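The paper mill at Clotach shut its last line in March, eight years ago, and the town has been short of wallpaper ever since. That sounds like a small complaint. In Clotach it was taken seriously. The mill had printed patterned paper for most of the houses on the hill, and people were used to walking down to the factory shop and buying the end rolls by weight.

I grew up two valleys over, in Keton, where the walls were painted. My family thought of wallpaper as something for other people's grandmothers. When I moved into a rented house in Clotach I found four layers of it in the back bedroom, and I spent most of a winter taking them off with a scraper and a bucket of warm water.

The top layer was a gray stripe. Under it was a pattern of brown ferns, then a plain pink, and then, stuck straight onto the plaster, small bunches of flowers on a pale ground. I had meant to paint the room white. I stopped at the flowers and left them up.

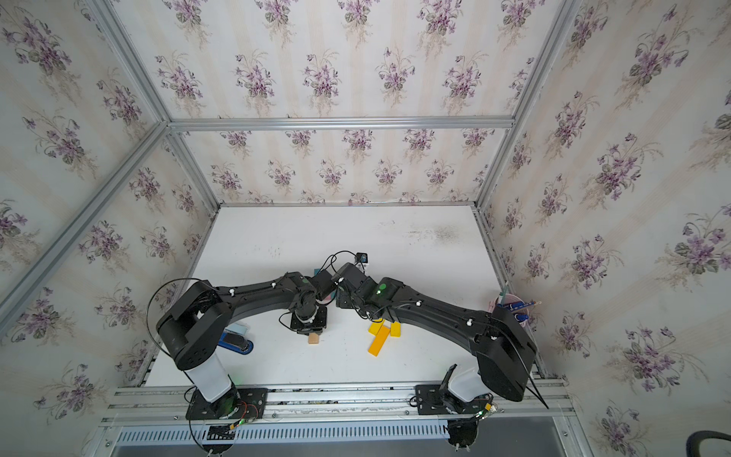

Floral paper has been going out of style for as long as it has been made. The people who sell it don't seem to worry much. At Lau, the shop that took over the mill's old stock, I was told that small flowers sell every year, in good times and bad, and that the large leafy prints everyone asks for one spring are on the sale shelf by the next. The shop keeps 36 patterns on the racks. Of those, 12 came from the mill, and when they are gone there will be no more of them.

Buying old stock takes patience. Rolls from different print runs don't always match, even when the name on the label is the same. The ink may be a little darker, or the cream may have turned more yellow on a roll that stood near a window. The usual advice is to unroll a yard of each in daylight and lay them edge to edge. I ignored this when I did my hallway, and there is a line beside the coat hooks where the background changes color. Visitors don't notice it. I see it every time I hang up my coat.

Hanging the stuff is slow work too. Old paper is thin and soaks up paste fast, so it has to be folded on itself and left for a few minutes before it goes up. If it is left too long, it tears at the top. The corners of an old house are never square, and a pattern with a stripe in it will show that up badly. A pattern of scattered flowers is more forgiving – one reason, I suspect, that so many of the houses in Clotach have it.

There is a newer business in this as well. Grorkside, a print shop on the river road, makes copies of old papers from scraps that people bring in. A piece the size of a dinner plate is enough if it holds one full repeat of the pattern. The copy costs more than most people expect. I asked for a price on my bedroom flowers and was quoted for 11 rolls, which came to more than my rent for the month. I thanked them and went home.

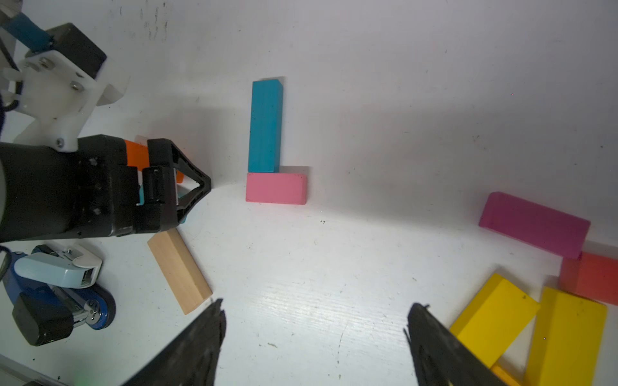
*Brightly colored wooden blocks on a white tabletop, with a plain wall behind.*

Not everyone in Clotach wants the flowers back. New houses by the station were sold with bare white walls, and many of the owners have left them that way. A neighbor who moved down there told me she had lived with roses and ivy for her whole childhood and was glad to be able to look at nothing. She did keep one roll. It lines the drawers of her kitchen cabinet.

My own back bedroom is still half done. The flowers run along two walls and stop at the window, where the damp got in before my time. I have a spare length from the same period, bought at Lau, in a green that is close but not right. It has been leaning behind the door since last March.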